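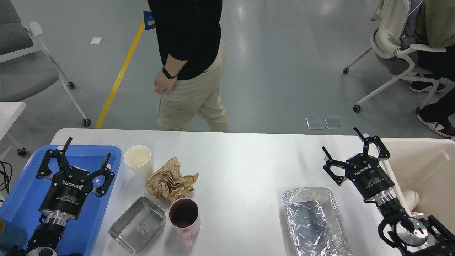
### 3.2 What is kept and what is thrown away

Clearing a table is a small moral exercise. The mug and the steel tray are keepers; the brown paper, once crumpled, has few friends. At Vilela, 8 of 10 respondents binned it at once.

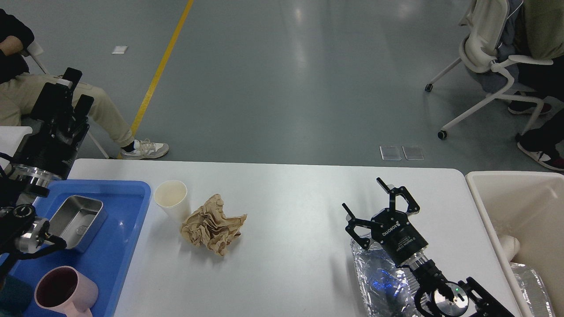 The paper cup divided them. Six called it rubbish, the rest wanted to see inside first — a courtesy not extended to the foil. 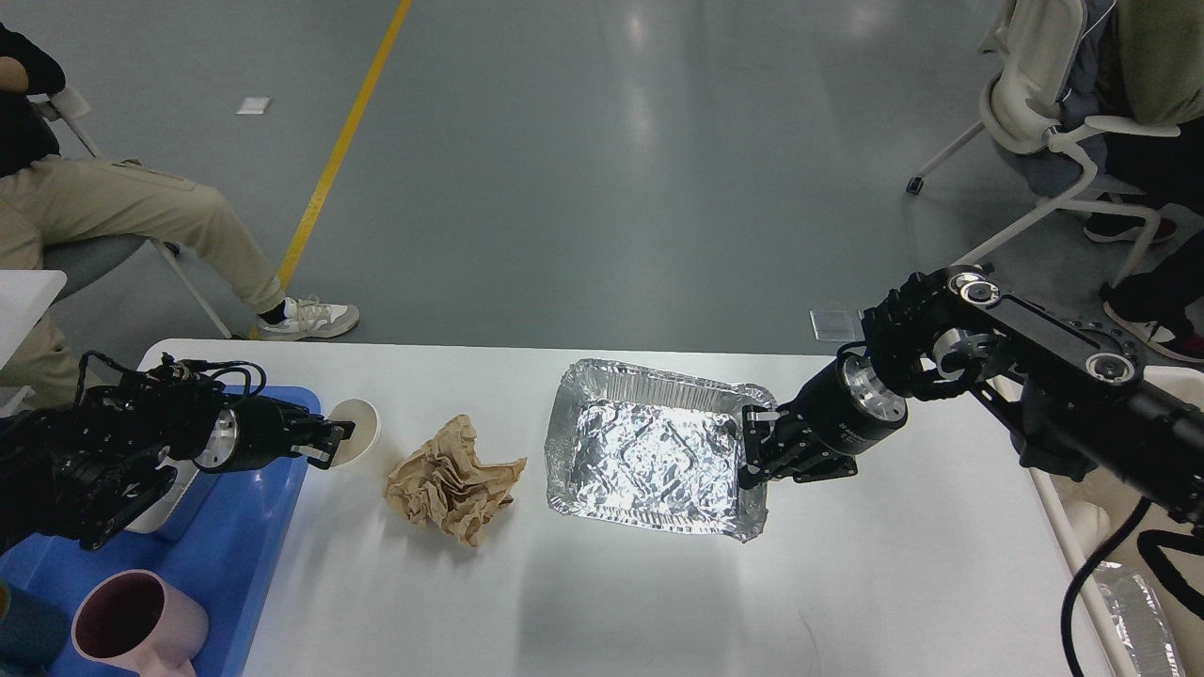
Foil trays raise the question of second use, which most households answer by keeping them in a cupboard until October. 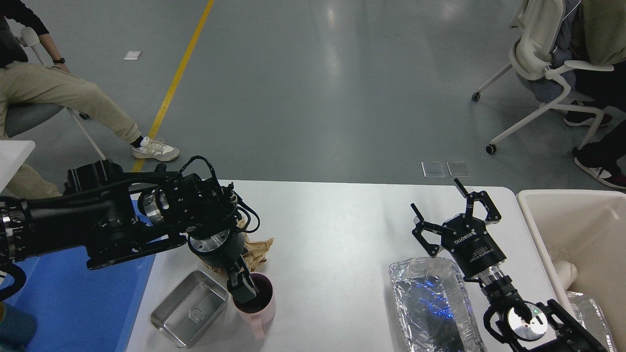 Flirix objected in review that a foil tray is crockery until it leaks, and asked for a third category. We have not added one.

**Figure 6.** Table items sorted in the study: mug, steel tray, paper cup, brown paper, foil.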